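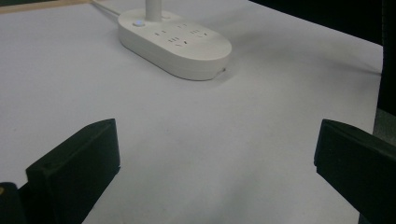

How much should we set aside before ordering a pair of hand-held grippers?

Plan on the price of the grippers plus some $700 for everything that goes around them: table covering, cables, spare finger pads, mounts and shipping. Sites that budget for the grippers alone usually end up placing a second order within weeks.

Section 2. Planning your purchase

Work through this section before you ask for a quote. It takes an afternoon, and it's a fun one — you get to decide what your station will be good at.

2.1 Pick the tasks first

1. Write down the tasks you want to record in the first season. Be specific. "Plugging into an outlet" is a task. "Desk work" is too wide to price.
2. Next to each task, list the objects you'll need to buy. Household items are cheap, so get a spare of each.
3. Mark any task that needs both hands. If even one does, order the grippers as a matched set.

NOTE: Small appliances with cords are wonderful starter objects. They stand up, they have buttons and sockets, and they make people work carefully. Check that the plug type fits your building before you order.
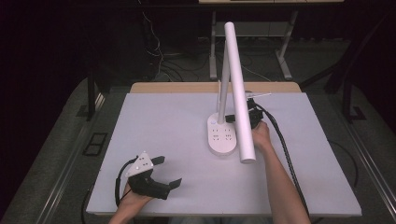
4. Measure your largest object standing up, then add room for an arm to come over the top of it. This number decides whether a shelf or a light above the table has to move.

2.2 Table and cables

1. Choose a table that doesn't rock. You can reuse one you own and put the money into a plain, matte top sheet.
2. Measure from the recording computer to the farthest corner of the table, following the floor and not the air. Add 2 meters for each gripper.
3. Price the cable at that length. Our Ruvano kit ships with the short one, and the long one is a separate line on the order form (it's easy to miss!).
4. Add clips or a floor cover for every place where people walk.

CAUTION: Never use live outlets for plug-in tasks. Disconnect the strip from the wall and tape a tag to its cord before anyone picks up a gripper.
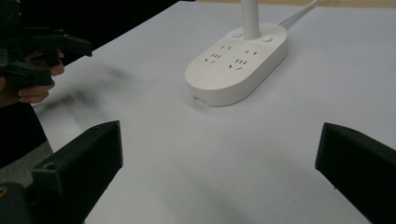

5. Leave a line for wear parts. Finger pads and coiled cables wear out first, and a Plorby spares pack covers both.

2.3 Asking for the quote

1. Send your task list along with the quantities. We can often spot an item you don't need.
2. Ask for the grippers, mounts and cables as separate lines. Purchasing departments like this, and it lets you push the mounts to June if the budget year gets tight.
3. Ask about calibration. The first one is included, and later ones are charged per visit.
4. Check the lead time on cables as well as grippers. They come from different warehouses.

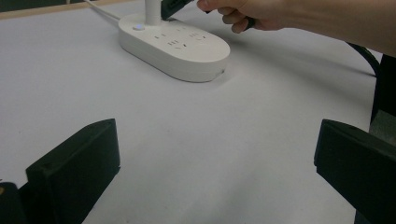

Planning notes by Henok Teshome and Tolera Woldemariam
Last revised 2024-12-17

We've helped set up a good number of these stations, and the part we still love is the first day, when a task somebody wrote on a list gets tried on a real table. So do leave time for that day. Put one person's full day into the budget for practice runs, before any recording counts toward your total, and keep the order form open until it's over. You'll want a different object or a longer cord, and adding it to the same shipment costs much less than sending for it later.

If your total comes out above the limit for a single purchase, go back to 2.1 and cut tasks before you cut spares. Tasks can be added any month. A station with a worn cable and no replacement just sits there.

Continue to Section 3, Unpacking.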